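Bivgate (web hosting)

Bivgate is a managed web hosting company that specializes in small and medium-sized websites.

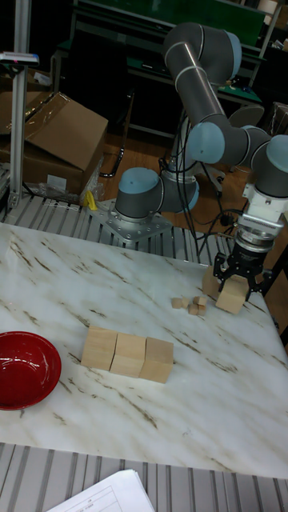 It was founded by Pornthip Prasertsri and Duangjai Saithong, who had previously worked together at the domain registrar Merkus. The company first sold shared hosting accounts under the Merkus name and took its present name after the two businesses separated.

Services

Bivgate offers shared plans, virtual private servers and a managed service for content management systems. Every plan includes daily backups, which are kept for 17 days, and a staging copy of the customer's site. Email is sold separately. Customers on the managed service may not install their own caching software, a restriction that has drawn complaints from developers.

Infrastructure

The company leases space in two data centers and owns its servers. Its control panel, Vellateck, was written in-house and replaced a licensed product. Accounts were moved to the new panel in groups over eight months. Vellateck was later offered to other hosting providers, and 33 of them have adopted it.

Outage

In January a storage failure at the older data center took nearly 2,000 websites offline. Most were restored the same evening, but some customers lost database changes made after the previous night's backup. An outside review by the consulting firm Vukčević found that a faulty controller had been reported earlier and left in service. Bivgate credited affected accounts with one month of hosting and began copying databases between its two sites every hour.

See also

Shared web hosting service
Virtual private server
Web hosting control panel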